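Kļaviņa 학생 로봇 동아리 분해팀 참가자 모집

안녕하세요. 저는 Kļaviņa 동아리에서 분해팀을 맡고 있는 Merike Jankauskaitė입니다. 한국어는 제 모국어가 아니어서 표현이 조금 딱딱할 수 있습니다. 이해하기 어려운 부분이 있으면 메일로 질문해 주십시오. 천천히, 그러나 꼭 답장하겠습니다.

저희 팀은 다음 학기에 함께 활동할 새 참가자를 찾고 있습니다. 활동 주제는 로봇 팔로 오래된 데스크톱 컴퓨터를 분해하는 것입니다. 사람이 드라이버와 손으로 하는 일을 로봇에게 한 단계씩 가르칩니다. 드라이브를 빼는 일, 커넥터를 뽑는 일, 케이블을 옆으로 치우는 일이 지금의 주된 과제입니다. 이 중에서 케이블이 제일 어렵습니다. 케이블은 매번 모양이 다르고, 로봇이 한 번 배운 위치에 다시 있지 않습니다.

프로젝트 이름은 Hundum입니다. 작년에 Gunārs Kütt와 Laimutė Rätsep가 시작했고, 그때는 나사를 푸는 동작만 연습했습니다. 지금은 본체 안쪽의 부품까지 다룹니다. 연습용 컴퓨터는 학교와 동네 사무실에서 기증을 받았고, 현재 창고에 31대가 있습니다. 제조사와 모델이 섞여 있으므로 어제 잘 되던 프로그램이 오늘 다른 본체에서는 안 되는 일이 자주 있습니다. 이런 일을 재미있게 생각하는 분이면 저희와 잘 맞을 것입니다.

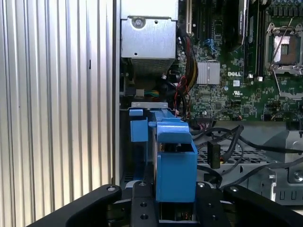 팀 안에서 하는 일은 네 가지로 나누어져 있습니다. 첫째는 원격 조종입니다. 조종기를 잡고 로봇을 직접 움직이면서 동작을 기록합니다. 둘째는 기록 정리입니다. 녹화된 동작을 보고 성공과 실패를 표시하고, 실패한 경우에는 짧게 이유를 씁니다. 셋째는 기계 작업입니다. 집게 손가락의 모양을 설계하고 3D 프린터로 만들어 시험합니다. 넷째는 프로그램 작업이며 Python을 사용합니다. 처음 4주 동안은 모든 참가자가 네 가지를 다 해 보고, 그 다음에 원하는 일을 고릅니다.

지원할 수 있는 분

고등학교 2학년 이상의 학생, 대학생, 대학원생이 지원할 수 있습니다. 전공은 묻지 않습니다. 로봇 경험이 없어도 됩니다. 작년에 들어온 Rūta Priedītis는 악기 제작을 공부하던 분인데, 지금은 집게 손가락 설계를 책임지고 있습니다. 다만 원격 조종은 작은 물건을 오래 보는 일이라서 눈이 쉽게 피로한 분에게는 다른 일을 권해 드립니다. 미성년자는 보호자의 동의서가 필요합니다.

활동 시간과 장소

활동은 3월에 시작하고 일주일에 두 번, 저녁 6시 30분부터 9시까지 합니다. 두 번 모두 나올 수 있으면 좋지만, 한 번만 가능한 분도 받습니다. 장소는 Tulska 건물 지하의 작업실입니다. 입구가 뒤쪽에 있어서 처음 오시는 분은 찾기 어렵습니다. 첫날에는 정문 앞에서 6시 15분에 만나서 같이 내려가겠습니다. 작업실은 겨울이 지나도 조금 춥습니다. 겉옷을 가져오십시오.

안전에 대하여

첫날에 안전 교육을 합니다. 교육을 받지 않은 분은 로봇의 전원을 켤 수 없습니다. 분해에 쓰는 컴퓨터는 전원 코드를 모두 제거한 상태로 작업대에 올립니다. 전원 공급 장치의 내부는 열지 않습니다. 케이스의 금속 가장자리가 날카로우니 손으로 부품을 만질 때는 장갑을 끼십시오. 장갑과 보안경은 저희가 준비합니다. 긴 머리는 묶어야 하고, 소매가 넓은 옷은 피해 주십시오.

참가비와 지원

참가비는 없습니다. 재료비는 Rostuletti의 후원금으로 냅니다. 급여는 드리지 못하지만 활동을 마친 분에게는 활동 증명서를 드립니다. 학기 말에는 다른 학교 팀과 작은 대회를 합니다. 한 팀이 본체 하나를 받아서 제한 시간 38분 안에 정해진 부품을 꺼내는 대회입니다. 부품이 부러지면 감점이 있습니다. 대회에 나가는 것은 의무가 아닙니다.

지원 방법

메일 제목에 “분해팀 지원”이라고 쓰고, 아래 내용을 본문에 적어 주십시오.

이름과 학교, 학년
나올 수 있는 요일
해 보고 싶은 일 (네 가지 중에서, 아직 모르면 “모름”이라고 써도 됩니다)
무엇인가를 분해하거나 고쳐 본 경험, 250자 이내

마지막 항목은 잘 쓴 글을 원하는 것이 아닙니다. 자전거나 라디오, 고장 난 장난감 이야기도 좋습니다. 고치지 못한 이야기도 괜찮습니다. 이력서와 성적표는 보내지 마십시오.

지원은 2월 말까지 받습니다. 메일을 읽은 후에 Ming-te Man과 제가 짧은 면담 시간을 정해서 연락을 드립니다. 면담은 한국어 또는 영어로 할 수 있고, 작업실에서 로봇을 직접 조종해 보는 시간도 포함됩니다. 조종을 잘 못해도 결과에 영향이 없습니다.

지원하기 전에 작업실을 먼저 보고 싶은 분은 활동 시간에 오셔도 됩니다. 오시기 전날까지 메일로 알려 주시면 제가 문을 열어 드리겠습니다.

Merike Jankauskaitė
Kļaviņa 학생 로봇 동아리 분해팀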